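Cooking Grains and Legumes, Handout 2
Rice Cookers: The Inner Pot
Collton Evening Kitchen Course, instructor Kirsty Entwistle
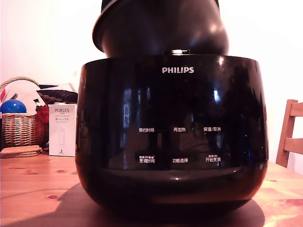 Fig. 1. Rice cooker (Philips) with the lid off and the inner pot held over the body.

Read this before the practical. Bring it with you, along with the measuring sheet from Handout 1.

Parts to know

The body is the outer shell with the controls. The inner pot is the part that holds the rice and water. It lifts out for filling and for washing. Under the pot is the heating plate, and on many models there is a small spring-loaded sensor in the middle of the plate. The sensor has to touch the bottom of the pot to read the temperature.

Anything between the pot and the plate gets in the way of this. A single grain of dry rice is enough to make the pot sit crooked. The usual results are a scorched patch on one side and hard rice on the other.

Filling

1. Take the pot out of the body before you add anything. Do not pour rice or water into a pot that is sitting in the cooker.
2. Measure the rice and rinse it in a separate bowl. Swirling rice in the pot wears the coating.
3. Add water by the method for your grain (see the chart in Handout 1).
4. Dry the outside of the pot with a towel, including the bottom.
5. Look inside the body and remove any grains or crumbs. Unplug it first.
6. Lower the pot in straight and turn it slightly left and right until it sits flat.

Controls

Labels differ from one maker to the next and may not be in English. On the cooker in Fig. 1 the lower right label, 开始烹调, is start cooking. The one over it, 保温/取消, is keep warm/cancel. 煮饭时间 is cooking time, 功能选择 is function select, 再加热 is reheat and 预约时间 is the delayed start. Copy these onto your station card.

Cleaning

Let everything cool with the plug out. Wash the pot with a soft sponge - no steel wool, no scouring powder. Wipe the body with a damp cloth and never put it under the faucet. Starch stuck to the plate comes off with a barely damp cloth and some patience.

For the practical

Work in pairs. Each pair cooks one batch of Darwish long grain and one of Tusia short grain, 100 grams of dry rice per batch. Write down the water used and the time from start to finish. Renzo Fabbri will check that your pot is seated before you switch on.

Sheets go in the tray by the door. Lentils are in Handout 3.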